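Notebook – kitchen table set, sorting and layout
Friday, February, started 3 p.m.
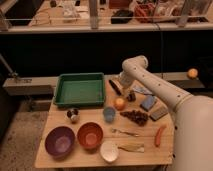
Table set on the wooden top, green tray at the back left, bowls along the front.

Purpose of the afternoon: go through the tabletop set for the Sivakumar room, decide what stays, and write down a layout that Nabila and I can both put back without asking each other. The old list was from before the Denine order and no longer matched what was in the crate.

Bowls. Three in the set now: large purple, orange-red of similar size, small white. The purple and orange-red ones nest badly. They go in with enough force but then need two hands to separate, so store them side by side with a sheet of paper toweling between. The small white one goes inside the orange-red one for storage. It was on its side on the table with the opening to the left. Leave that in the layout as an allowed position. Upright is also allowed. Upside down is not, it gets mistaken for a lid.

Cup. Small, pale blue, standing. No change. Washed with the bowls, Briltum liquid, warm water, air dried on the rack by the window. The previous cup had a crack at the rim and went in the trash in the morning.

Tray. Green, rectangular, raised sides. Stays at the back left and stays empty at the start. This is the receiving position for everything that gets sorted, so anything left in it from the last session has to come out first. Renzo had been keeping spare clips in it. Moved to the drawer.

Fork. Silver, laid flat to the right of the orange-red bowl, handle to the right. Nabila prefers it parallel to the front edge. Agreed, easier to repeat. The matching spoon is missing. Checked the sink, the drying rack and the crate. Not found. Either buy a replacement or drop the spoon from the list permanently – I would drop it, we used it twice.

Fruit. The round orange-yellow piece is in the middle of the table, up and to the right of the cup. The dark brown bunch sits farther right, close to the blue block. It takes more room than its line on the list suggests, and if it is put down carelessly it ends up under the block. Put the bunch down first, then the block.

Blue block. At an angle, with the flat grey-brown piece beside it and the light blue-white flat piece partly behind. These three are too close together. The blue-white piece is hard to find from the front of the table. Proposal: move it left into the open area behind the fruit, or take it out. Not decided.

Small items. The dark cylindrical one lies on its side near the back edge, to the right of the tray. It rolls if the table is bumped. Tried a dab of Zellov putty under it, held well, but it left a mark on the wood that needed rubbing with a damp cloth. Do not repeat. A folded strip of tape under the low side should do. The round brown and white one goes in front of the tray, toward the left. The small dark brown one goes behind the fruit. Both are easy to lose in the crate, so they now have their own bag with a zip.

Soft item. Beige, crumpled, at the front beside the small white bowl. Question from Renzo: should it be folded? No. Folded, it never looks the same twice anyway, because the creases open. Drop it and leave it.

Table surface. Wiped before laying out, dry cloth after. Waited 15 minutes before putting anything down. Went over the front edge with 300 grit by hand where it had started to catch on sleeves. Light pressure, with the grain, then vacuumed. Feels fine. Could use oil at some point but not this month.

Timing. First full layout from the crate took more than 15 minutes, mostly looking for things. Second pass, after bagging the small items, took 7. Nabila did the third from my notes alone and put the cup on the wrong side of the fruit, which is my wording and has been fixed above.

Packing order for the crate, bottom to top: tray, purple bowl, orange-red bowl with small white bowl inside, cup wrapped in the beige item, flat pieces along the side, blue block, fruit, bag of small items. Fork goes in the sleeve on the lid. The bunch goes in last or the lid presses on it.

To do
– decide on the blue-white flat piece (Nabila)
– spoon: replace or strike from list (me, ask Renzo)
– new label for the crate, the old one still says Denine
– tape strip for the cylindrical item
– print the layout and keep one copy inside the lid

Finished 5:40, rack emptied, sanding block back in the second drawer.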